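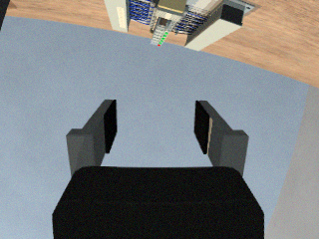 A robot hand can't do much without a program telling it what to do. The program reads numbers, does some math, and sends out new numbers, and the motors turn. If the program is wrong, the hand may close on empty air or bump into something it should have left alone. That is why programmers like to try their work in a simulator first. A simulator is a computer program that makes a pretend world. In a pretend world, two dark fingers can sit wide open over a plain blue-gray surface, with a complicated piece of equipment on the wood beyond them, and no real equipment can get broken.

Filed under: How Things Work > Robots > Ages 8 to 11

What does the program know?

When you reach for a cup, you look at it, and you can also feel where your arm is. A robot program needs both kinds of information too.

The first kind comes from a camera. To the computer, a camera picture is a big grid of numbers. Each number says how bright or how colorful one tiny square is. The part of the software that turns those numbers into something useful is called perception. Perception might answer questions like "Where is the edge of the table?" or "Is there anything between the fingers?"

The second kind comes from the joints. Each joint has a sensor that says how far it has turned. The program adds these up to work out where the fingers are.

Making a plan

Once the program knows where things are, it has to decide how to move. This part is called planning. Suppose you want the hand to go from the left side of a table to the right side, and there is a tall box in the middle. A straight line would hit the box. The planner tries many paths on the computer and throws away the ones that crash. Then it picks one that is left.

Liette Girard writes planning software for a project called Skultholm. Her planner checks 263 possible paths before the arm moves at all. "Most of them are silly," she says. "Some go the long way around for no reason. The computer doesn't mind. It can check the whole batch while you blink."

Moving a little at a time

The plan is only a plan. The arm might be a tiny bit heavier than the program thinks, or a joint might be stiff. So another part of the software, called control, keeps checking. It asks three questions over and over:

Where should the fingers be now?
Where are they?
How hard should the motors push to fix the difference?

This is called a feedback loop. You use one when you ride a bike. If you tip to the left, you fix it, and then you fix it again, and you hardly notice you are doing it.

Opening and closing the fingers works the same way. The program sends a number for how wide the gap should be. Then it checks how wide the gap is and sends another.

Why pretend worlds are a bit messy

You might think a pretend camera would make perfect pictures. It could, but real cameras don't. Their pictures have little specks in them, especially when the light is low. Programmers call the specks noise. If you look closely at the blue-gray surface at the top of this page, you will see fine speckles on it. A program that has only ever seen perfectly clean pictures can get confused by a real one – it may think a speck is a crumb or a screw.

Wim Dewulf once had a bug like this. His program worked in the simulator on 17 tries in a row. With a real camera it failed on nine of the next 17. He changed his practice pictures so they had different lighting and more specks, and then he started the tests over.

Try it yourself

You need a friend, a table, and an eraser. Your friend is the robot and closes their eyes. You are the program. You may only say "left," "right," "forward," "back," "up," "down," "open," and "close," and each word means one small move. Get the robot to pick up the eraser.

Now try it again, but say all your words first and let the robot do them from memory. You aren't allowed to fix anything on the way. This is a robot with no feedback loop. Which way took fewer tries?

Words to know

Simulator – a program that makes a pretend world for testing
Perception – working out what is there from camera numbers
Planning – choosing a path
Control – checking and fixing the movement as it happens
Noise – small specks or errors in what a sensor reports

Last updated in November

We use cookies to remember your reading level. Ask a grown-up before you change your cookie settings.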